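Sunday, oval car, Nakesville shop

Front end back together after the Ilow meeting. Replaced the right lower ball joint and the outer tie rod, both bent from the turn three contact. Bumper mounts checked, one cracked weld ground out and redone. Toe reset with the driver's weight in the seat.

Engine ran clean at 2000 on the stand, then a flat spot at 3000 when the throttle was opened slowly. Swapped to the spare Lakatos coil and the flat spot is still there, so the coil goes back on the shelf as good. Float level next, then the secondary jets.
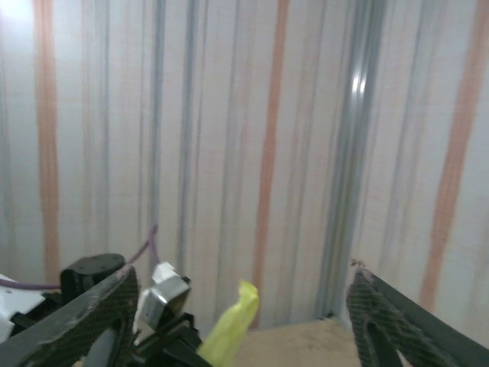
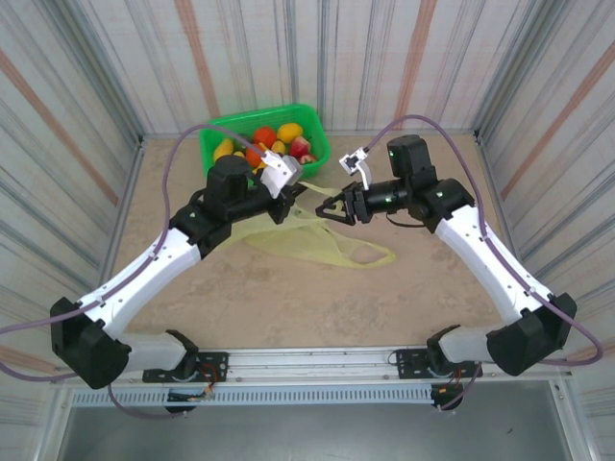
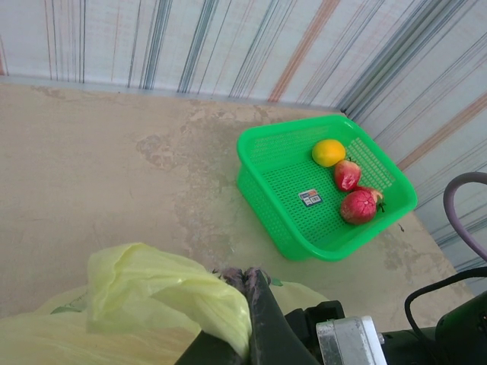
Float was set too low. Raised it and the flat spot is mostly gone - a little hesitation left, but I'd race it. Water temp held at 170 with the fan on. No leaks at the new hose.

Left rear tire is down to 26 psi again overnight. Bead looks okay. Could be the valve core, try that before pulling the wheel apart.

Still to do before Wurkum:
Brake bias, it was locking the inside front on entry
Second roof number plate, old one is folded
Rear axle oil, drain and look for metal
Shorter bolts for the seat bracket - the current ones foul the belt mount

Did not get to the gear ratio. Wurkum is a tighter track and we were already slow off the corner at Ilow, so go one step shorter and see.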